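Flakolside Allotment and Garden Society
Minutes of the spring meeting, Mar 9, 2020

I took the minutes again (my handwriting hasn't improved, so if your point has come out wrong, tell me and I'll change it). Fourteen of us squeezed into the back room, plus one very muddy spaniel, and we started a bit late as everyone was still talking about the rain.

Minutes of the last meeting
Agreed, once I'd corrected the bit where I wrote "leaks" for "leeks". Sorry!

Water
The big one. The standpipe by the lower gate has dripped all winter and the path there is a bog. We've had a quote from Chowdhury for £172 to replace the tap and the first length of pipe, and everyone thought that was fair. Carried, with one person abstaining on the grounds that they rather like the bog (frogs). I'm to ring up and book it in.

We then had a long chat about water butts. Plots at the top end want to share two big ones behind the shed, and plots at the bottom want the same, and before we knew it we were on to guttering. Left until next time.

Seed order
Voler have put their prices up again, so we looked through the Flimow catalogue instead. Their broad beans are cheaper and you get free postage on a group order. I'm a Voler person through and through, but even I had to admit the Flimow beetroot looked lovely. We'll get beans, beetroot and kale from Flimow and stick with Voler for sweet peas. Names on the sheet in the shed, please, and write clearly! 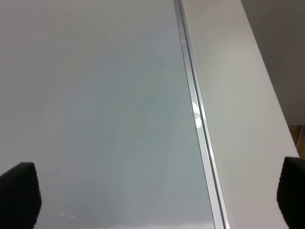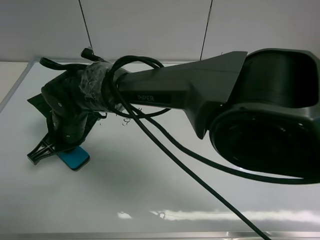
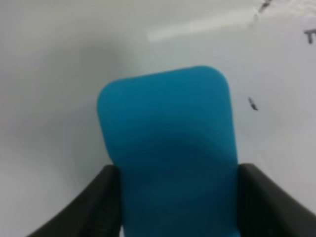 Seed potatoes are a separate order and they're already in. They need collecting and standing in egg boxes as soon as you can manage it, so bring a bag. If you asked for first earlies and you've changed your mind, speak up now, there's a waiting list.

Open day
July, as usual. We want cakes, a plant stall and the wonky veg competition, which had only 3 entries last year and deserves better. I've said I'll do the posters. There was a lively argument over whether marrows count as wonky if they're simply enormous, and we voted that they don't.

Bonfires
Please, please not before dusk. The houses along the lane have washing out.

Any other business
Somebody has left a good pair of green gloves on the gatepost. The shed padlock sticks, so give it a wiggle. Next meeting to be fixed once the tap's done.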